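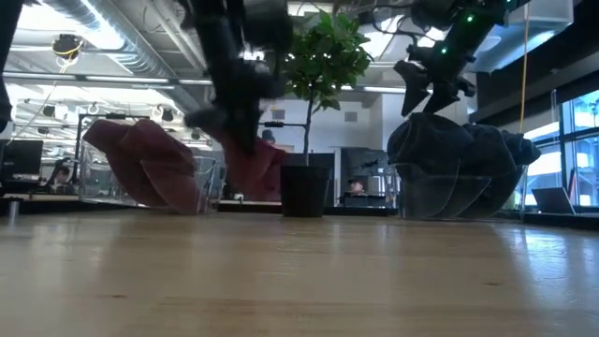
How do you sort cleaning cloths by color so they stay sorted?
Give each color its own clear bin, put the bins where you fold, and sort every cloth before you put any of them away.

The reason to bother is simple. A cloth that wiped the bathroom sink should not end up on the kitchen counter, and color is the quickest way to tell them apart. In our house red and maroon go to the bathroom, navy to the kitchen. Pick whatever colors you already own the most of.

What you need
Two clear bins with straight sides and no lids. Mine are from Prarnby, but any pair that matches will do. A table with free space between the bins. Something to mark the middle, such as a small potted plant, so the two sides don't creep together.

Steps
1. Wash the colors separately the first few times. New red cloths bleed.
2. Dry them fully. A damp cloth at the bottom of a bin will smell by the next day.
3. Set one bin on the left of the table and one on the right. Keep the same sides every time.
4. Pick up one cloth at a time, shake it out, and drop it in its bin. Don't fold yet.
5. Close calls go by use. Maroon counts as red here. Black or dark gray goes with the navy.
6. When the pile is gone, look through the sides of the bins for strays. A red corner in the navy bin shows up right away.
7. Fold in thirds, then in half, and stand the cloths on edge. Ten to a row fits my shelf. If you only have a few, leaving them bunched is fine.

If a bin overflows
Cloths heaped over the rim will slide off when you carry the bin. Take the top few out and fold those first, or move the thin ones to the rag bag. I kept 70 cloths for years and used maybe a third of them.

Bleach spots
Brian Kirui wrote in to ask where a spotted cloth belongs. Go by its main color - the spots don't matter. Once it has a hole, it goes out to the garage.

Updated May 27, 2026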